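From: Melaniia Hladun
To: Prollcombe Hall and Kitchen list
Date: 5th April
Subject: Re: Benchtops for the hall kitchen

Olaniyan wrote:

> Has anyone got a firm view on stone versus laminate for the new island?
> The Norgate quote only covers laminate and I have to reply to them with
> a yes or no. Also, are we keeping the old servery hatch or not? The
> drawings show it bricked up and I don't remember agreeing to that.
> And what happened to the hot water question from December?

Taking these in order.

Benchtop. I'd say no to the Norgate quote as it stands and ask them to price it again with a pale stone-look top as a second line. The laminate would do the job, but the join at the corner is where the last one failed. Water got in beside the sink and the chipboard swelled until the drawer underneath wouldn't open. If they can do the island in one piece I don't much mind what it's made of. If they can't, I want to know where the join goes before we sign anything.

On colour, several people have asked for white with a bit of grey through it. My only worry was that it would look too much like someone's house.
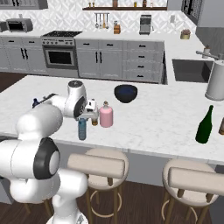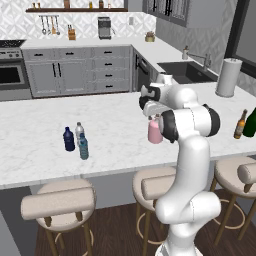 White marble with a faint grey vein, on a long island.

Real marble is out, for cost and for the lemon juice. Anyone who has cleaned up after the harvest lunch will know what I mean. The engineered tops are meant to cope with acid better, but check the warranty wording on heat. The Gasto cooktop brochure says to leave a clear gap each side for hot pots and our current plan doesn't have one on the left.

Overhang. The drawing has none on the hall side. If we want stools there we need one, and if we don't, we should say so now and put cupboards in. I would go for cupboards. We have nowhere to keep the urns at present and they live on the floor behind the door.

Servery hatch. It stays. The hall was built in 1919 and the hatch is in the earliest photographs of the supper room, so I would be surprised if the council let us brick it up even if we wanted to. The draughtsman worked from the plan done for the fire exits, and the hatch was left off that one by mistake. I rang him and he'll put it back. He also asked whether the shutter works. It does, if you lift the left side first.

Hot water. Still not settled. The plumber gave us two options in December. One was a larger storage unit in the cleaner's cupboard, which would mean moving the mop sink. The other was a gas continuous unit on the outside wall near the bins. The second is cheaper to run but needs a cage around it, going by what happened to the tap out there. He said either would take up to 10 days once the parts arrive. I'll ask him to hold his price until we've met.

Power points. Not in your email, but there are 7 on the drawing and none on the island itself. Two at the end nearest the pantry would save us running the extension lead across the floor for the pie warmer. Whoever talks to the electrician next, please mention it.

Bookings. The kitchen has to be usable for the garden club's 28 lunches, so the work either starts straight after that or waits until winter. I'd go with straight after. The playgroup are happy to bring a thermos and do without the kitchen for as long as it takes.

Could you reply to Norgate along those lines and copy me in? I can measure the gap beside the cooktop when I'm next there. I have the key to the side door, but not the one for the meter box, so if anybody has that one please drop it in my letterbox.

Melaniia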